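Thu 10 May

I went to the Clindale open day mostly for the biscuits, if I'm being truthful with you, and came home with a notebook full of scribbles about plastic bins. My sister-in-law has stopped asking what I do with my days off.

Some background for anyone new to the blog. Clindale does sorting and storage setups for schools, small workshops and the kind of offices where the supply closet has turned into a cave. They're out past the Setstead turnoff, in a long low building that used to belong to a carpet wholesaler (you can still see the old loading doors, painted over in green). Twice a year they let the public in. I missed the one in March with a bad back, so I made sure I was there early for this one, and I got a parking spot right by the entrance, which set me up nicely for the whole morning!

Juniper Pennington was handing out name stickers at the door. She wrote mine with two extra letters and I wore it that way all day. Coffee was on the left, coats on the right, and a big hand-drawn map was taped up beside the stairs with arrows in three colors. I followed the orange arrows. I'd recommend the orange arrows to anyone going to the next one – the purple ones take you through the accounts office and straight back to the coffee.

The first stop was the stockroom, and oh, I could have stayed in there until closing. They carry 1,642 different containers, lids and inserts, all shelved by footprint. So everything that takes up the same amount of shelf sits together, whatever its height, and you can see right away what will stack with what. I've been shelving my own garage by color for years and I felt quite told off by that room. Gitau Minja runs it, and he let me pull down a few of the shallow ones and try the fit. I asked him which size people bring back the most and he said the very small ones, every time. People buy a stack of little boxes, fill them with screws and buttons, and then can't remember which box is which.

After that came the sorting room, and this was the part I'd driven out for. I love a sorting table. I love the whole business of a muddle on one side and a set of trays on the other, and somebody having decided where everything goes.

The setup was simple enough that you could copy it at home for very little money. White tabletop, plain wood paneling behind, a shallow blue tray, a bright red one with ribbed sides, and a bigger see-through bin at the end with a handle slot in it. I stood by that table for ages. I do like a strong color for a tray, and dark things on red show up beautifully, so you're never patting around for the last one.
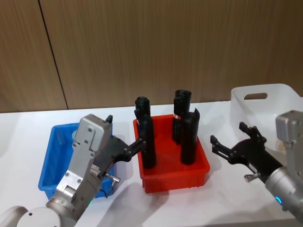 Stella Masanja gave the talk in there, and she was terrific – quick, funny, and not at all bothered by the toddler who kept joining in. Her big thing is that a tray needs a job before it gets a label. You decide what belongs in it, live with that for a couple of weeks, and only then get out the label maker. I have done it the other way around my entire life. I own a drawer of beautifully labeled boxes with the wrong things in them, and I bet some of you do too.

She also had views on tall, narrow things, and I wrote all of this down because it's my own weak spot (spice jars, paintbrushes, my husband's tubes of sealant). Stand them up if they'll stand, in something shallow enough that you can get your fingers around them. Keep the tray a bit emptier than feels right. If you pack them tight you end up lifting three to get at one, and then they all go over. A man at the back asked what to do about things that won't stand, and she told him to lay them down, which got the biggest laugh of the morning.

Then a wander through the Rondolano corner, where they had the felt liners and the dividers. I wasn't so taken with these. The dividers are pretty but they slid about when I nudged them, and the price on the large set made me put it down again very gently. The liners were better! I bought two in gray for the kitchen drawer and they've already gone in. They needed a trim at one end with the good scissors.

Lunch was in the canteen, flatbreads and a lentil thing with lots of lemon, and I shared a table with Salim Lyimo, who had come over from a school where he looks after the art cupboard. We compared notes on glue sticks for far longer than either of us meant to. He'd picked up a catalog and circled half of it. They'd had up to 507 visitors at one of these days, according to the poster by the water jug, and I can believe it, going by the line for the flatbreads.

I skipped the afternoon session on warehouse racking. I did stop at the sale table on the way out and found nine odd lids for a dollar, and one of them fits my bread box.

Parking is free but fills up by ten. The stockroom is cold, so bring a cardigan. There's an elevator next to the coats if you don't fancy the stairs, and the next open day will be up on the board by the front door once they've settled on a date. I've asked Juniper to put me on the mailing list, with the right number of letters this time.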